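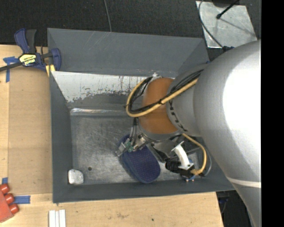 Polat Demonstration Cell – Set-up Guide

Section 4: Preparing the cell for visitors

Updated in February, by the Zornik training desk

Filed under: Guides > Open days and demos

This section is for the person who runs the bin-picking demonstration at the Orkport open day or at a guest site such as Teltgate. Please finish Section 3 (power and network) first. The steps assume that the arm is mounted and the emergency stop was tested the same morning.

4.1 Fixing the bin

1. Put the metal bin on the table inside the reach of the arm. The long side must be parallel to the table edge.
2. Clamp the rim of the bin to the table with a bar clamp. Place a piece of wood between the jaw and the rim, so the sheet metal does not bend.
3. Mark the position on the table with blue painter's tape. If somebody pushes the bin during the day, you can find the place again without a new calibration.
4. Try to move the bin by hand. If it moves, tighten the clamp and try again.

Note: Scratches and stains on the bin floor are normal and do not disturb the picking. Please do not polish the metal. A shiny floor gives reflections and the camera can lose small objects.

4.2 Checking the cables

1. Move the arm slowly to the home position at 19 percent speed.
2. Look at the yellow cable at the flange. It should make a free loop and never be tight – turn the wrist in both directions to see this.
3. Check that the black cables stay close to the wrist when the gripper goes down into the bin.
4. Check the small circuit board at the gripper. Its brackets must be firm, and it must not touch the bin wall at the lowest position.

CAUTION: Do not pull the gripper by its cables or by the circuit board. Hold only the gripper body, and only when the arm is stopped.

4.3 Running the demonstration

1. Ask the visitors to stand behind the floor line, 775 mm from the table.
2. Put one or two light objects in the bin. Soft or textured ones are good for the first round, as the fingers hold them easily.
3. Select the program "Visit" and set the closing time of the fingers to 400 ms.
4. Press Start. Keep one hand near the emergency stop during the whole cycle.
5. After each round, wait until the arm is home and the lamp is green before you change the objects.

Visitors often like to choose the next object. This is allowed, but take it from them and place it yourself. Keys, phones and glass are not allowed in the bin.

Note: If the gripper misses an object two times, press Pause and move the object away from the corner. Objects near a wall are more difficult – you may explain this to the visitors while you do it.

CAUTION: Nobody reaches into the bin while the arm is enabled, also not the operator.

4.4 After the last group

1. Send the arm home and switch off the drives.
2. Empty the bin and leave the clamp on.
3. Write the cycle number in the log. At 3000 cycles the white plastic fingers must be changed, see Section 7.

Zornik training desk, Orkport | Contact | Back to top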